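Mustonen Fund -- Progress report, second period
Project: Flower tables in the Calby day centers
Prepared by Ditte Hallgrímsson, project coordinator 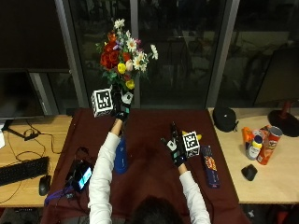
Holding up a bouquet of artificial flowers: roses and daisies with green leaves.

1. Where we are now

The project is now in its second period. As agreed in the plan, we moved from one day center to three, and the weekly flower table is open in all of them. In July we had 41 regular participants. The largest group is still at Akance, and the newest one, in the old library at Musus, is growing slowly but steadily.

The session at Calby was moved from the afternoon to 10:30 in the morning. Many participants told us that they are tired after lunch, and the bus home is also easier to catch this way. Attendance became better after two weeks, and we would like to keep this time through the winter.

2. Materials

In the application we wrote that we would use mostly fresh flowers. I must report a change here. Fresh flowers were more expensive than we calculated, and two participants at Akance have strong pollen allergy. We now use artificial stems for the practice sessions and buy fresh ones only for the seasonal days. The money saved was moved to transport, as we agreed by phone in the spring.

The artificial stems can be taken apart and used again. They need storage, however, and at Musus we have only one cupboard, which we share with the choir. We asked the center for a second one and wait for the answer.

3. Staff and training

We trained 17 new helpers, and 9 of them now lead a table on their own. The training is one evening and two visits together with an experienced leader. Some helpers said that one evening is too short, especially the part about talking with participants who have memory problems. I agree with them. For the next period I suggest to add a second evening, and the cost is included in the attached budget.

4. What did not go as planned

The exhibition in the town hall was postponed. The room was given to another event and we learned this quite late. A new time is promised for the autumn, but we have no written confirmation yet.

The feedback forms were also a difficulty. The text was too small and the questions were too many -- several people returned the form with only the first page filled in. We made a shorter version with large letters, and it will be used from the next period. For this reason the figures on participant satisfaction are missing from this report, and I am sorry for the delay.

5. Next period

We plan to continue in the same three centers and not open a fourth one before the storage and the training are in better order. The first seasonal day will be at Akance. The fund is very welcome to visit, please only write to me some days before so I can tell the center.

Receipts for materials and transport are in the attachment. The bus company has not sent its last invoice, and I will forward it when it arrives.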